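Resetting the table between runs

I spent most of October rewriting the reset rules for our tabletop tasks at Pirkus. The old page was one line long: "put everything back where it was." Everyone read that differently. Tihomir Stojanović put the plate back by eye, Mélanie Paquette used tape marks, and I did whatever I felt like after lunch.

We had 430 runs recorded by then, and 65 of them had to be thrown out because the starting layout didn't match the log.

The new page is longer but still fits on one sheet. The person who resets the table is not the person who starts the run. Hands stay out of reach of the arm until the operator says "clear" out loud. Nothing gets added to the table that isn't on the object list, and that includes coffee. If a part is swapped, the run number goes in the log before the next start - not at the end of the day.

Darlene Sawatzky asked for a limit on session length, so we settled on 30 runs and then a change of operator. I was against it at first. I've come around, mainly because my own notes get sloppy after that point.
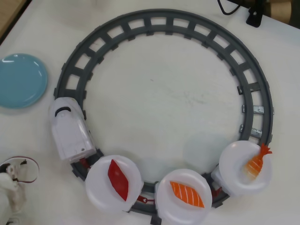 Filed under: Lab Practice

The sushi train has its own paragraph on the sheet. Engine first, then tuna, salmon and shrimp, with the red connectors checked between cars. The track ring has to lie flat, and the light blue plate stays outside it on the left. Inna Moroz wants the clips on the track checked too, so I'll add that line this week.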